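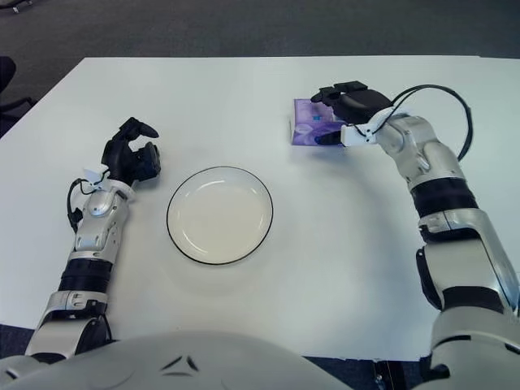
Two-arm tabletop setup with multi-fingered hands. Right hand holding a small purple box, left hand open beside a plate.

Namum Bench Safety Pack for Two-Arm Robots
Sold by Drillex
Price: $1,594 per station
Ships in 16 working days

What you are buying

The Namum pack is a set of documents and a small box of hardware for labs and workshops that run a two-arm robot at an ordinary table. You get a risk assessment template, a printed floor marking guide, a wireless stop button with its receiver, cable clips, and a logbook. It will not make your robot safe. Any page that tells you a purchase will do that is selling you a sticker.

We say this because we get the same email every week: "Our arm is rated collaborative, so do we still need an assessment?" Yes. The arm is one part of the job. The hand on the end of it, the thing in the hand, the table, and the person who leans in to straighten a plate are the rest. ISO 10218 and ISO/TS 15066 are the usual starting points for industrial arms, and you should read the current editions yourself. Our template points you toward them. It does not replace them and it gives you no certificate.

What the template asks

Part A covers the task as it is really run. Write down each object, its weight, and what happens if it is dropped or squeezed. A soft packet and a plate do not belong on the same line.

Part B covers reach. Measure it with the hands fitted and the fingers straight. The figure in the arm's data sheet often stops at the wrist, and people copy it over without a second look.

Part C covers cables. External loops at the wrist can snag on fixtures or on the other arm. Move each joint slowly through its full range and watch the slack before you clip anything down. A cable tied too tight is a worse problem than a loose one.

Part D covers people: who may enter the marked area, in what mode, and who holds the stop button. Chairs go outside the line during powered runs. Expect arguments about this one.

About the stop button

Range is 18 meters indoors with a clear line. We have seen bigger numbers claimed for similar units and we don't believe them once there is a steel cabinet in the way. Test it at the start of every shift and write the result in the log. The wireless button is an addition to a wired emergency stop. If your controller has no wired stop input, do not order this pack — fix that first.

Fit

Works with controllers that have a dual-channel stop input. The Woris adapter is sold separately. We no longer supply the Gillies bracket, and we can't help with old stock.

Who reviewed it

The template was rewritten by Matilde Macedo, who took out most of the tick boxes. Her view is that a form you can finish in five minutes will be finished in five minutes. Plan on around 30 pages once yours is filled in, more if you swap hands or tools between jobs.

Returns and updates

Unopened packs can be returned for a full refund. Opened packs cannot, as the documents can be copied. The next revision of the template is due in January and is free to current owners.

Page last changed 2 December 2025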